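Which fingers for a smooth box with rounded corners?

Posted by Manju Maurya, 21st November

Hi all! I'm comparing two sets of fingers on the same arm, the slim pointed ones from Flemetti and a wider padded pair from Bailly, and I'm having a great time with it. The task is picking up a tissue box from a marble counter and moving it over next to the fruit bowl. I've done 60 tries with each pair. The Bailly pads almost never drop it, but they bump the box on the way down. The Flemetti tips get in beautifully and then the box turns between them as soon as the arm lifts. 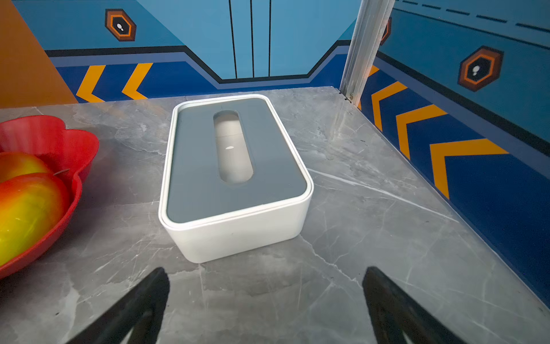
Grippers and Fingers

The view is from the wrist camera with the slim fingers on, spread before the grasp. Would you change the fingers, the approach, or the force? Swapping takes me a while, so I'd love to get it right before the next round.

Genalyn Villanueva

Ooh, fun one! With pointed tips you only touch the box at two small spots, so any grasp that isn't over the center of mass lets it swing. I'd turn the wrist to match the box first - yours is sitting at a slight angle - and aim halfway along the long sides. Then try thin silicone sleeves on the tips before buying anything. I went from 73 good lifts to 181 out of 200 with sleeves on a very similar pair. Close slowly, too. My controller was slamming them shut and knocking the box crooked.

Also, log the angle of the box at the start of each try. I wish I had.

Ludivine Vasseur

bailly pads, open them wider and come down slower. done

Annunziata Gatti

Agree with Genalyn about the sleeves, but check your wrist camera calibration after every finger swap. Mine was off by a few millimeters on the Trellport mount and I blamed the fingers for a whole week. Love this kind of test, please post your numbers!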